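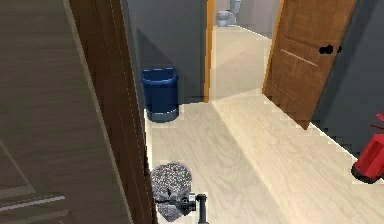
Door open, plank floor behind

Groncombe revival, act two running order
flyrail_14
The Dillisix transfer puts the dream ballet before the courtroom number. The Trandimton run had it after. Does anyone know which matches the licensed score?

pitdeputy
After. The licensed book has the ballet as no. 14, straight out of the reprise. Moving it forward costs you the key change — the strings have to vamp for 3 pages.

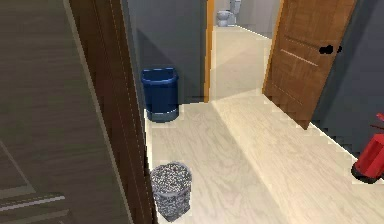
Hallway with mesh wastebasket

Malathi Nambiar
I disagree. The rental parts dated April carry both orders, with the cut marked at bar 806. The vamp is two pages in my copy.

pitdeputy
Bar 806 is an optional cut for the overture material. It does not license a reorder.
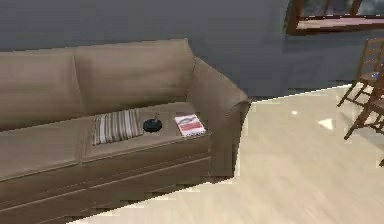 Malathi Nambiar
Check the piano-conductor score against the reed 2 book. Reed 2 has a segue into the ballet from the duet, which only works in the Dillisix order.

flyrail_14
Running time was roughly the same in both houses, so it was not done for length. Rajan's choreography needs the full company offstage beforehand, and the courtroom number uses everyone.

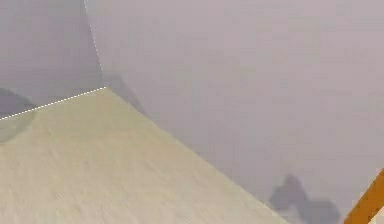 pitdeputy
Then it is a staging change and needs written permission. The reed 2 segue is a leftover from the tryout version. I would still play it in score order.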